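Re: [nandance-users] How many demos before it stops guessing?

On 3 May, at 9:40, someone on the Karnau bench wrote:
> We have 245 demos of the motor teardown and the policy still
> dithers near the wires. Do we just keep going to 2,000?

I wouldn't, not yet! We were in the same spot with the Aletti set (motor open, end cap still hanging on by its white wires) and more of the same got us very little. 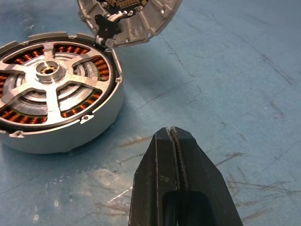
What helped was changing the starts. We turned the housing a bit before every take, so the spokes never pointed the same way twice – tedious, but we did 29 a session and it went by quickly. Also keep the takes where you fumble and recover. I used to delete mine, which was dumb.

Oh, and close the fingers fully before each start. We had 3 batches with mixed openings and had to toss them all.

Does the Faulkner loader still drop the last second of wrist video?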